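Print this page
E-mail this page

Kowalchuk Community Kitchen, Recipe Standards Group
Minutes of the regular meeting

1. Opening and previous minutes

The chair opened the meeting and confirmed a quorum. The minutes of the previous meeting were approved with one correction: in the lentil soup entry, "simmer" replaces "boil" in step 4.

2. Matters arising

The conversion table for dry beans has been reissued in grams. Copies in cups are withdrawn. The January version remains valid for canned beans. 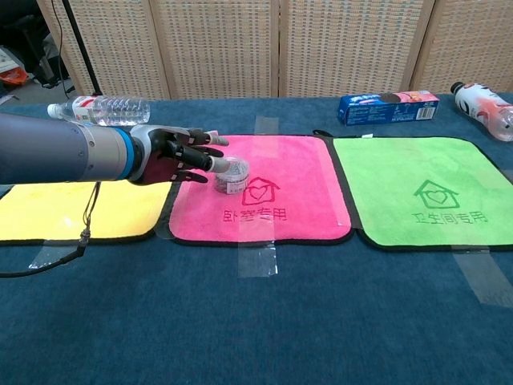
Emmont, Aug 11, 2025

3. Flatbread recipe, second trial

The group reviewed the written results for the plain yogurt flatbread. The trial used the Trevach test sheet without changes. Dough was mixed by hand, rested covered, and divided after resting. Each ball was set at 100 grams. The following points were recorded:

- Dough at the lower water level tore when rolled thin. The higher level is adopted.
- Salt is to be mixed with the flour before the yogurt goes in. Adding it last left uneven seasoning in both batches.
- Oil in the dough is reduced to 2 teaspoons. Oil for the pan is listed on a separate line.
- The pan is to be preheated on medium. High heat browned the outside before the center was cooked.

The instruction "cook until done" was struck. The replacement text reads: "Cook until the surface bubbles and the underside has brown spots, then turn once."

Members discussed whether whole wheat flour should be given as a direct substitute. It absorbs more water, and no tested quantity is available. The substitute line is left out of this issue.

4. Resting time

The draft states a rest of two hours at room temperature. A shorter rest was proposed for weekday cooks. The test sheet shows that the dough rested for 30 minutes rolled out but shrank back in the pan.
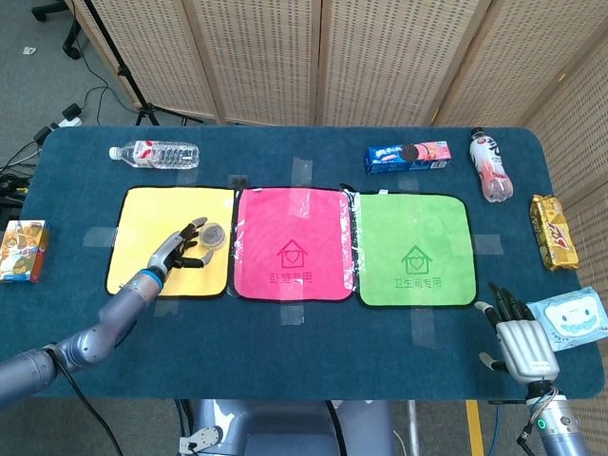 Postus objected to the two-hour figure and said that most readers would skip a recipe with a rest that long, and that an overnight rest in the refrigerator should be printed beside it as an equal option. Postus added that cold dough must be brought back to room temperature before rolling, and asked for this to be a numbered step and not a footnote.

The objection was accepted in part. The two-hour rest stays as the main method. The overnight rest will be printed as a variation once it has been tested with the adopted water level.

5. Printing

The recipe card is to be printed on one side only, with ingredients on the left and method on the right. The method is limited to seven steps. A run of 2,000 was approved. Storage advice goes at the foot of the card: wrap when cool, keep in the refrigerator, reheat in a dry pan.

6. Actions

- Revise steps 2, 3 and 5 of the flatbread method.
- Test the overnight rest and enter results on the Trevach sheet.
- Check that "teaspoon" is spelled out on all cards in the bread series.
- Carry the whole wheat question to the next meeting.

7. Other business

A request to add a garlic butter topping was deferred. The meeting was closed.

Print this page
E-mail this page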